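Fimham Self Storage: Frequently Asked Questions

Last updated 24/09/2018

How do I rent a unit?
Come to the office on Qureshi Street with a photo ID and a card or check for the first month. You can also reserve by phone and sign the lease when you arrive. We hold a reserved unit for 4 days.

What sizes do you have?
Units run from 5 x 5 feet up to 10 x 30 feet. A 10 x 10 will usually take the contents of a one-bedroom apartment. Ask at the desk if you want to look at a size before you choose.

Is there a long-term contract?
No. Leases run month to month. We ask for two weeks' notice before you move out. Rent is not refunded for a partial month.

When can I get to my unit?
Gate hours are 6 a.m. to 10 p.m. every day, holidays included. The office closes at 5:30 p.m. Your gate code is printed on the front page of your lease. 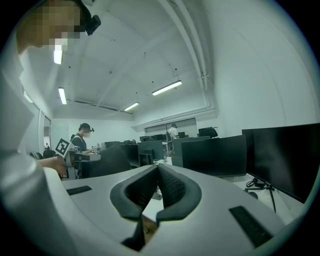 If you forget your code, the office can give you a new one after checking your ID. Codes are not given out by email. You may share yours with a family member or a mover, but you are responsible for anyone who uses it.

Do you sell locks and boxes?
Yes. Disc locks, boxes, tape and mattress bags are sold at the desk. You may bring your own lock if it fits the latch. One lock per door, please.

Are any units heated or cooled?
Units 135 and up, in the back building, are climate controlled. The drive-up units are not. We suggest climate control for wood furniture, records, photographs and instruments.

What can't I store?
Food, plants, animals, gasoline, propane, paint thinner, fireworks and tires. Drain mowers and other small engines before you bring them in. Nobody may sleep or run a business in a unit.

Do I need insurance?
Yes. Your homeowner's or renter's policy may already cover stored goods, so check with your agent. Bring a copy of the policy page when you sign.

What if I pay late?
Rent is due on the first. A late fee is added after the fifth, and the gate code stops working until the balance is paid.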